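Misutance

Misutance is the second studio album by Hungarian percussionist and songwriter Szabolcs Gulyás. It was released on Jun 18, 2026, through the independent label Skiro. The album has nine tracks and follows his debut, Bárány.
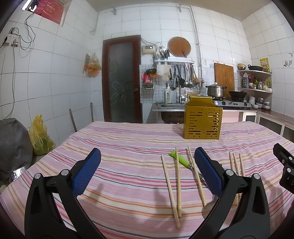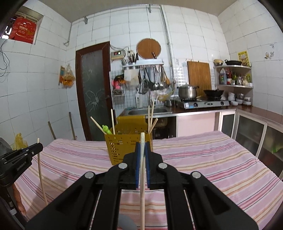 Gulyás wrote most of the album in January at a rented house in Grurnstead, working alone before his band joined him for the last week. The songs are built on light, dry percussion, with few cymbals and no full drum kit. On the opening track, "Tabletop," the main rhythm is played with wooden chopsticks on a bare pine board, and the same part returns at half speed on the closing track. Piano and upright bass carry most of the melodies.

Release

Skiro issued the album digitally and on vinyl. The first pressing was limited to 2,000 copies, of which 263 were signed and sold at concerts. The single "Lamp Oil" came out 2 weeks before the album.

Touring

A tour of small halls was announced with the single. Sets run for 60 minutes and include the whole album, played in order, followed by songs from Bárány.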